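Red and white shirts get their fold

The big jersey sort is on, and what a pile it is! All 299 shirts handed in at Vultstead since April are being checked, folded and bagged before the new season, and 282 of them have already been through the wash at Gough Laundry on Mill Road. The remaining shirts go in on Monday.

Everything is folded the same way this year: lengthwise first, sleeves to one side, then into a bag with the size written on the front. It makes the shelves so much easier to search (anyone who dug for a youth medium last fall will remember), and a shirt that lies flat keeps its lettering in far better shape. Please don't iron over the letters at home!

The sort runs on Friday, July 11, 2025, from 4 p.m. in the Skoria Hall lounge. Bring any shirts still hiding in your car or closet, even the ones with loose hems – we have thread in both colors.

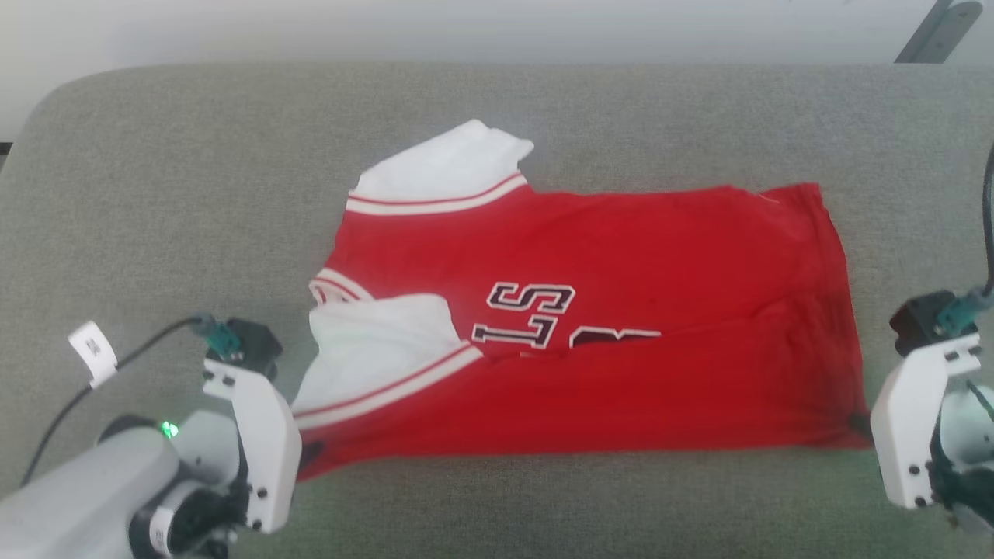 Flunau Sports Club – Kit and Equipment

Red body, white sleeves, striped bands: still such a great-looking shirt, even folded in half with just part of the lettering showing. Bags will be ready for pickup at the kit room window, Row 29, starting the week after the sort. Small sizes go fast, so come early if you need to swap.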